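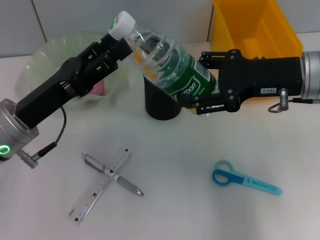 According to Cavalcanti, the price of the arm is the figure most often quoted and the least useful one for planning, as it leaves out nearly everything a buyer must pay for in the first year. The remark is widely repeated in guidance on the procurement of two-armed tabletop robots, the class of equipment treated in this article.

Procurement of two-armed workcells

A two-armed workcell is a table-based installation in which a pair of robot arms, each with its own gripper, shares one working area. Such cells are bought by laboratories, training centres and small manufacturers for handling everyday objects. Purchase normally proceeds in three stages: a statement of need, a budget and a site plan.

Statement of need

The statement lists the objects to be handled, their weight and the surfaces on which they will stand. Bottles, cups and hand tools place different demands on a gripper, and a model chosen for rigid boxes may perform poorly on thin plastic. The Solmont guidelines advise buyers to submit sample objects to each supplier before requesting a quotation. Tasks requiring one arm to steady an object while the other works on it should be listed separately, as they determine whether a second arm is justified at all.

Budget

Costs are divided into capital and recurring items. Under the Kedero scheme, often adopted by smaller institutions, the arms and controllers take no more than 50 per cent of the total. Grippers, cameras, cabling, furniture and safety equipment are entered on separate lines, and 15 per cent is held in reserve. Replacement finger pads and cables are treated as consumables. Service agreements are usually priced by the year — Femus, by contrast, charges for every 3000 hours of operation — and the two methods should be compared over the expected life of the cell.
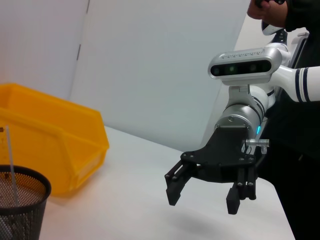 Two-finger gripper and camera head on a robot arm, with the gripper open above the table.

Cameras are a frequent source of underestimates. A quotation may cover the camera itself but exclude its bracket, its cable and the computer that receives the pictures. Buyers are advised to obtain a written list of every part needed to bring the camera into use.

Site plan

The plan records the reach of both arms, the position of storage bins and the place where the operator stands. The Solmont guidelines recommend a clear margin of 40 centimetres on each side open to staff. Power and network points are marked before the table is ordered. Where a cell is to be moved between rooms, door widths and lifting arrangements are also noted.

See also: Acceptance testing; Equipment leasing; Gripper selection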